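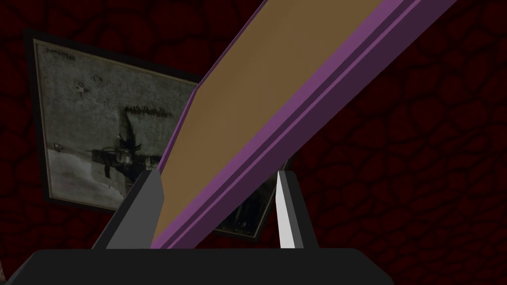 One listener wrote in to ask whether Dulach Community Radio takes sides on the dam protests, and whether we would tell her if we did. It seemed only right to put her question first, as we get some version of it nearly every week.

Do you take sides?

We don't back a party or a campaign, and we never have. Our presenters do have opinions, bless them, and on the evening phone-in you'll hear a fair few of them, but the news bulletins are kept quite separate and are written by different people. If you think one of them leans, do write and tell us which one and roughly when you heard it.

Why did you carry the Plandell march live?

It was the largest gathering the valley had seen in years. The organisers said 4,000 people and the police said rather fewer, so we gave both figures on air and left it there. We stayed with it for 5 hours, which meant losing the gardening hour and the repeat of the choir concert - our apologies again to everyone who rang up about the choir.

Were people from Becerra interviewed too?

Yes, and at some length! Families in Becerra would be the ones to move if the water level is raised, and plenty of them spoke to us at the bus stop and in the school hall. Some are in favour of the dam, by the way. Their interviews went out the following morning, after the eight o'clock headlines.

Can I read what was said?

You can. Transcripts of the main interviews are kept on our website, and the one from the march runs to 234 pages, so please think of your printer. Where a speaker switched language we have put the English alongside. If you'd like a paper copy of a shorter piece, send a stamped envelope to the Clalbridge office and we'll do our best.

Who pays for all this?

Listeners, mostly. We have 640 regular supporters who give a little each month, and we take no money from the government or from the dam company. The accounts go up every November.

How do I complain, or say something nice?

Write to the Clalbridge office or leave a message on the studio line after the evening programme. We read everything, though a reply can take a couple of weeks when the news is busy.

Page last updated 26/09/2019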